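핸드헬드 그리퍼로 모은 데모, 방 바꾸면 성능 떨어지는 거 다들 어떻게 잡으세요?
게시판: 로봇 학습 / 모방학습

침대정리봇
12월 마감 앞두고 머리 싸매고 있는 대학원생입니다. 논문 재현하다가 막혀서 글 남겨요.

지금 보고 있는 게 Hviid랑 Juhl 쪽에서 낸 Ravn이라는 방법인데요, 양손에 그리퍼 하나씩 들고 사람이 직접 집안일을 하면서 데모를 모으고, 그걸로 양팔 정책을 학습시키는 방식이에요. 여기까지는 요즘 흔하죠. 특이한 건 행동을 월드 좌표나 카메라 좌표로 안 두고 양손 사이의 상대 자세로만 표현한다는 점입니다. 왼손 기준으로 오른손이 어디 있는지, 오른손 기준으로 왼손이 어디 있는지, 그리고 직전 시점의 자기 손 대비 얼마나 움직였는지. 이 세 개만 씁니다.

저자들 주장은 이렇게 하면 방이 바뀌어도 데모를 거의 새로 안 모아도 된다는 건데, 저는 이게 절반만 맞는 것 같아요. 침구 정리 태스크로 데모 300개 모아서 돌려 봤더니 원래 방에서는 꽤 잘 되거든요? 그런데 침대 높이가 다른 방으로 옮기면 이불 끝을 못 잡고 허공에서 오므려요. 진짜 보고 있으면 속 터집니다 ㅠㅠ

혹시 비슷한 거 해 보신 분 계신가요? 데모 수가 부족한 건지, 표현 자체 문제인지 감이 안 잡힙니다.

그리퍼두짝
저 이거 해 봤어요! 수건 접기로요. 결론부터 말하면 표현 문제보다는 데모 다양성 문제였습니다. 저는 데모 500개였는데 처음엔 전부 같은 테이블에서 모았거든요. 높이 다른 곳에서는 똑같이 허공 집기 했어요. 그래서 총 개수는 그대로 두고 장소를 나눠서 다시 모았더니 훨씬 나아졌습니다. 개수 늘리기 전에 장소부터 바꿔 보세요.

참고로 부록 보면 저자들도 방마다 데모 수를 일부러 적게 가져갑니다. 본문에는 한 줄로만 써 놔서 저도 나중에 알았네요.

코사인유사도
윗분 말씀에 반대합니다. 다양성으로 덮이는 건 맞는데, 그건 표현의 구멍을 데이터로 메우는 거잖아요.

양손 상대 자세만 쓰면 매트리스 표면까지의 거리가 행동 표현 어디에도 없어요. 손목 카메라 영상에서 알아서 읽어 내라는 건데, 무늬 없는 밝은 시트 위에서는 깊이 단서가 정말 없습니다. 수건은 테두리라도 있죠. 시트는 주름 몇 개 말고는 볼 게 없어요. 그러니까 수건에서 됐다고 침구에서 된다는 보장이 없다고 봅니다.

침대정리봇
아 시트 무늬 얘기 듣고 보니 찔리는 게 있네요. 저희 원래 방 시트가 완전 밝은 단색이에요. 근데 그 방에서는 되거든요? 그럼 그 방에서는 높이를 외운 걸까요?

코사인유사도
그럴 가능성이 높죠. 확인은 쉬워요. 같은 방, 같은 시트에서 밑에 뭘 괴어서 높이만 올려 보세요. 그때도 허공 집기 하면 외운 겁니다.

늦은밤실험실
Kerslake 발표 들으신 분 없나요? 거기서 딱 이 질문이 나왔었어요. 양손을 마주 보게 두고 시작하는 자세가 데모마다 너무 비슷하면 정책이 초반 궤적을 통째로 외운다고 하더라고요. 그래서 시작할 때 손 위치를 일부러 흩어 놓고 모으라고 했습니다. 한쪽 손은 베개 쪽에서 시작한다든지, 한쪽은 아예 침대 밖에서 들어온다든지요.

저희 랩도 그렇게 바꿨는데 효과가 있긴 했어요. 근데 데모 모으는 사람이 엄청 귀찮아합니다. 사람은 편한 자세로 돌아가려는 습성이 있어서 30분만 지나면 다들 똑같은 자세로 시작해요 ㅋㅋ 저도 그럽니다.

침대정리봇
앗 저 완전 그래요. 양손 앞으로 내밀고 그리퍼 벌린 상태로 시작, 매번 똑같이요. 오늘 저녁에 높이 실험부터 해 보고 올게요!

브린드비주민
지나가다 한마디요. 저는 회사에서 Sturnmont라는 사내 프로젝트 하면서 비슷한 걸 만지고 있는데, 저희는 그냥 왼손 좌표계에 표면 법선 하나 추가했습니다. 손목 카메라로 평면 추정해서 거리랑 기울기만 넣어 주는 거예요. 우아하진 않은데 방 옮겼을 때 허공 집기는 많이 줄었어요.

단점은 평면 추정이 틀리면 같이 망한다는 거. 이불이 두껍게 뭉쳐 있으면 평면이 아니라서 엉뚱한 값이 나옵니다. 베개 근처도 마찬가지고요.

코사인유사도
저는 그쪽이 정답에 가깝다고 봐요. 논문에서 그걸 뺀 건 "상대 자세만으로 된다"는 메시지를 깔끔하게 하려고 그런 것 같고요.

그리퍼두짝
그건 좀 박한 평가 아닌가요 ㅋㅋ 논문 표 보면 표면 거리 넣은 비교군도 있어요. 차이가 크지 않았고요. 물론 그 표의 방들이 침대 높이가 다 비슷했을 수는 있겠네요. 그 정보가 없어서 저도 답답합니다. Drakos 쪽 후속 연구에서 높이를 따로 바꿔 본다고 들었는데 아직 공개가 안 됐어요.

코사인유사도
높이 정보가 없는데 "차이가 크지 않았다"를 근거로 쓰시면 안 되죠. 비교군이 유리해질 조건을 안 만든 거니까요.

그리퍼두짝
인정. 그 부분은 제가 세게 말했습니다. 그래도 다양성 쪽 효과는 제 눈으로 본 거라 안 물러날게요.

침대정리봇
다녀왔습니다! 밑에 받침 괴어서 매트리스 높이 올리고 돌려 봤어요. 결과는… 코사인유사도님 말씀대로 허공 집기요. 올린 만큼 아래로 파고들려고 하는 게 아주 뚜렷했습니다. 정확히 말하면 높이면 허공이 아니라 매트리스를 꾹 누르고, 낮은 방에서는 허공이에요. 둘 다 원래 높이에서 손을 오므린다는 얘기죠. 외운 게 맞네요.

그래서 조건을 2개로 나눠 보려고 합니다. 하나는 그리퍼두짝님 방식대로 총 300개는 유지하고 장소랑 시작 자세만 흩어 놓은 것, 다른 하나는 지금 데이터 그대로 두고 표면 거리를 입력에 추가한 것. 둘 다 똑같은 방에서 평가할 거예요.

늦은밤실험실
오 이거 결과 궁금하네요. 가능하면 둘을 합친 조건도 넣어 주세요. 리뷰어가 100퍼 물어봅니다.

그리고 시작 자세 흩는 거, 말로만 하면 안 지켜지니까 목록을 뽑아서 데모마다 한 줄씩 읽고 시작하세요. 저희는 타이머 앱으로 읽어 주게 했더니 그나마 지켜졌어요.

침대정리봇
합친 조건 좋네요, 넣을게요. 목록도 만들어야겠다…

브린드비주민
평면 추정 쓰실 거면 그리퍼가 시야를 가리는 영역은 꼭 마스킹하세요. 손가락이 평면으로 잡혀서 거리가 확 짧게 나오는 경우가 있습니다. 저희 이거 찾는 데 한참 걸렸어요. 벌린 상태랑 오므린 상태에서 가리는 영역이 다르니까 마스크도 개폐량에 따라 바뀌어야 해요.

침대정리봇
헉 감사합니다. 고정 마스크로 하려고 했는데 큰일 날 뻔했네요.

Gristora초보
질문 하나만요! 저는 이제 막 시작해서 그러는데, 침대 위에 베개나 옷 같은 거 다 치우고 모으세요, 아니면 그냥 두고 모으세요? 저희 지도해 주시는 Kárason 박사님은 그냥 두라고 하시는데 저는 치우는 게 학습이 잘 될 것 같아서요.

그리퍼두짝
그냥 두는 쪽에 한 표요. 치우고 모으면 평가할 때 베개 하나만 있어도 흔들려요. 대신 데모마다 위치는 조금씩 바꿔 주세요. 항상 같은 자리에 있으면 그걸 기준점으로 삼아 버립니다.

코사인유사도
이건 저도 동의합니다 ㅋㅋ 단, 처음 파이프라인 점검할 때는 치우고 하세요. 뭐가 문제인지 구분이 안 되면 며칠 날립니다.

침대정리봇
저도 그냥 두고 모으는 쪽이에요. 베개도 있고 옆에 파란 천도 접어 둔 채로요. 근데 위치를 거의 안 바꿨다는 게 함정… 이번에 다시 모을 때는 베개 위치도 목록에 넣겠습니다. 여우 그려진 베개가 무늬가 강해서 정책이 그걸 보고 자기 위치를 잡는 건 아닌지 그것도 좀 의심되고요. 베개 커버만 바꿔서 한 번 돌려 보면 알 수 있겠죠?

일단 수집은 내일 오전부터 다시 시작하고, 조건별 결과 나오면 이 글에 이어서 올릴게요. 평가 방은 지금 침대보다 낮은 곳이랑 높은 곳 둘 다 잡아 놨습니다. 성공 기준은 이불 끝을 양손으로 잡고 당기는 데까지로 할 거고, 접는 건 이번엔 뺐어요. 혹시 기준 더 빡빡하게 잡아야 한다고 생각하시면 오늘 밤 안에 말려 주세요! 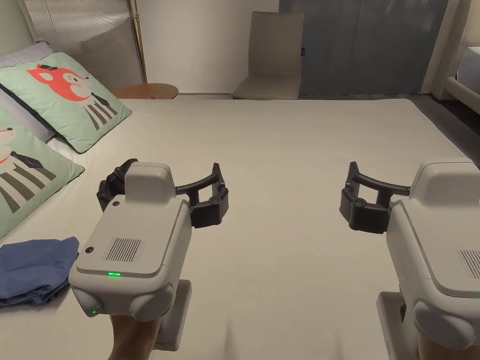
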